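3.2 Wear of oil finishes on shared tables

The second part of the project compared two hardwax oils, Grostach and Hedier, on wooden tabletops in daily use. Both were applied by cloth in two thin coats, with a night between coats and light sanding after the first. Gloss was read at fixed points before use and again in March. Between readings the tables were wiped with plain water and no polish.

Grostach lost gloss faster near the front edge, where forearms rest. Hedier held its gloss longer but showed pale rings under hot cups. Neither finish lifted from the wood.

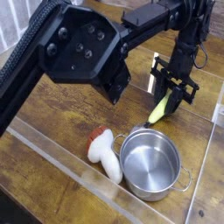 Rin Furukawa objected at the midterm review that gloss is a poor stand-in for protection, and that a dull surface may still keep water out. We accepted the point and added a drop test: 3 drops of water per location, left for 100 minutes, then blotted and checked for a raised grain. The results are in Table 4.

The drop test changed the ranking. Grostach, the duller finish, showed raised grain only at the front edge — Hedier showed it at the edge and inside the rings as well.

One limit remains. Room humidity was not logged during the first coat, and the Hedier tables were finished on a rainy day. A repeat should log humidity from the start and include an uncoated control.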